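Last edited 5 Mar 2020.

# Benwood room: desk and floor clearing notes

This folder keeps the notes and the item list for the clearing of the Benwood room. It is meant for the person who does the next clearing, and for anybody who wants to reuse the list in another room. The first version was written in July, after the room was changed from storage to a place where people work.

## What is in the folder

- `items.csv` – one line for each thing that was found out of its place, 400 lines in total
- `places.csv` – the 17 places where a thing may belong
- `floor.md` – notes about the parquet and its care
- `old/` – the two earlier lists, not corrected

## Columns in items.csv

| column | meaning |
|---|---|
| `item` | short name, singular |
| `found` | place where it was found |
| `goes_to` | code from `places.csv` |
| `state` | `ok`, `worn` or `unknown` |

Bottles are the most frequent item. Please write the color of the glass or of the liquid, and the color of the cap if there is one. "Bottle" alone is not enough, we had many lines which nobody could match later. If the label cannot be read, leave the name empty and do not guess.

## The room

The desk is long and white, with rounded corners. The floor is light wood parquet in a diagonal pattern. Both show wear, so scuffs are recorded only when they are new. 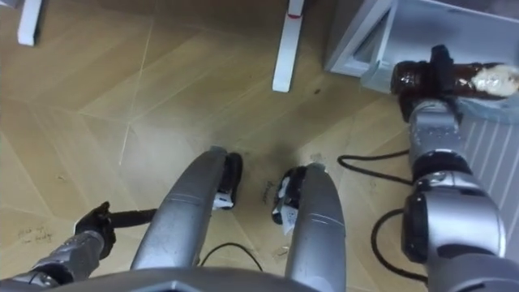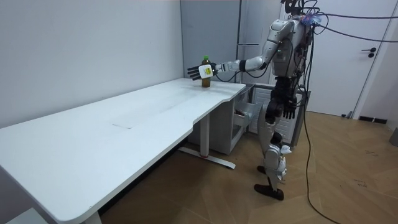
*Benwood room. First picture: parquet and dark brown glass bottle. Second picture: desk with the green-capped bottle.*

## Order of work

1. Desk first, from the rounded end. Bottles go off the top before wiping.
2. Glass and plastic are kept apart from the beginning.
3. Then the floor, starting at the table legs, where small debris collects.
4. Cabinet last. Close its panel when you finish.

For the desk we use Prudura cleaner on a damp cloth. For the parquet only a dry mop – the seams do not like water. Partanen delivers the mop heads, and the order form is in the Trustex binder.

## Known problems

- Lines 2 and 17 in `items.csv` have the same item with different `goes_to`. I did not decide yet which one is right.
- `state` was filled by different persons, and "worn" does not mean the same for everyone.
- The old lists use "table" and "desk" for the same furniture.

## Changes

Corrections are welcome. Please change one line at a time and write in the commit message what you saw in the room, not only the line number.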